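What do robots do all day? A visit to the Rerden open day

If you have watched a lot of films, you may think robots spend their time saving the world or trying to squash it. The ones at the Rerden workshop mostly tidy up. On October 20, 2024 the workshop opened its doors to visitors, and 30 children from the Grunwood after-school club went along to see.

First, the rules. Stay behind the yellow tape. Don't feed the robots. (Saturnino Herrero, who wrote the rules, says the second one is there because of a cheese sandwich and he will not be taking questions.)

What is a robot arm?

A robot arm is a bit like yours, only it never needs a plaster. It has joints that bend, and at each joint there is a small motor called a servo. Wires bring the servo its power and its orders. "Turn a little," says the computer, and the servo turns a little. It doesn't sigh first, as some people do when asked to lay the table.

At the end of the arm is the gripper. Think of it as a hand that was given very few fingers and told to make the best of it. A gripper can hold a tool, and that saves the engineers from building a new hand for every job.

Why is pushing hard?

You have been pushing things since you were a baby, usually off the edge of something. Your eyes and skin tell you what is going on. Push a heap of little pieces and they slide, bump and spread out in ways that are tricky to guess. A robot has to look, push, look again and change its mind.

Salamatu Mahama showed the club a pushing job. There are small red cylinders on a board, and a gap in the rails along the front of it. The pieces should go through the gap and into a tray. Sounds easy – so did your maths homework.

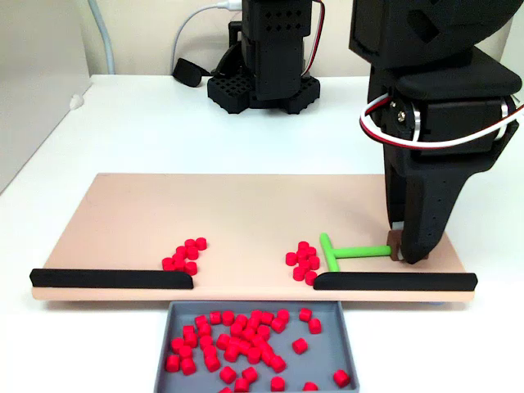
The gripper holds a green T-shaped pusher next to a heap of red cylinders. The grey tray is in front of the gap.

Can I try it?

Yes, and you don't need a robot. Put some dried beans on a baking tray and push them into one corner with a ruler. Now do it with one eye shut. Now do it wearing oven gloves. You are getting closer to how an arm feels about life.

Ask a grown-up before you borrow the beans, and pick up the ones that land on the floor. The robot won't be coming round to help.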